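Speaker notes: Refilling and consolidating pipette tip boxes
Bench practice session, Flaltance teaching lab
October 5, 2025

Slide 1. Title
Wait for the back rows to settle. Handout is the one-page refill sheet. The talk covers racked tips only. Bulk bags and filter tips were dealt with in March.

Slide 2. Why part-used boxes pile up
A full rack in our format holds 96 tips. Most protocols stop partway through a row. The remainder goes back on the shelf, the next user opens a fresh box, and the shelf fills with remnants.
In the Catness storeroom audit we pulled 64 open boxes from one bay. Over 90 percent of the shelf depth was taken up by boxes less than half full.
Pause. Ask who has opened a box this week and found a single row.

Slide 3. Sort before moving anything
Check volume first. The 100 and 200 microliter tips go into separate groups, even where they seat in the same rack.
Check sterility status second. A sterile box that has been opened outside the hood is downgraded to general use. Tips from it do not go into a sterile box under any circumstances.
Check supplier third. Drakos and Tramen racks have the same hole spacing, but the collars sit at different heights, and a multichannel will pick up unevenly from a mixed row.

Slide 4. Setting out the bench
Source box and destination box side by side, lids fully open. A lid left half raised tends to drop when the box is nudged.
Keep the hinge sides facing away from the working hand.
Handle tips by the collar. Do not touch the narrow end, gloved or otherwise.

Slide 5. Filling order
Start at the back left hole and complete each row before beginning the next. Scattered tips are usable with a single-channel pipette but useless with an eight-channel.
Press each tip down until the collar meets the rack. A tip standing proud will catch the lid.
Leave this slide up while the photo handout goes round.

Slide 6. Scattered remnant

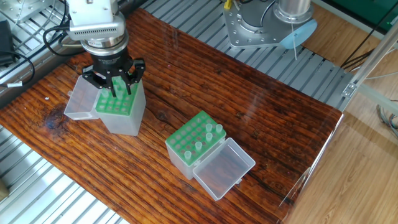

Two tip boxes with green racks, lids open. Five tips remain in the center box.

Point to the center box. Five tips with no complete row: treat as a source box and empty it.
Most of the holes are vacant, so the box takes a full shelf position for very little stock.

Slide 7. Closing and labeling
Close the lid until the catch engages. Write volume, status and date on the front face, not on the lid. Lids get swapped.
Empty boxes go to the wash rack with the insert left in. Cracked hinges go to recycling.

Slide 8. Questions
Likely one: whether to autoclave consolidated boxes. Answer: yes, if the tip material is rated for it, with fresh indicator tape.
Refill sheets are by the door. Collect the spare ones afterward.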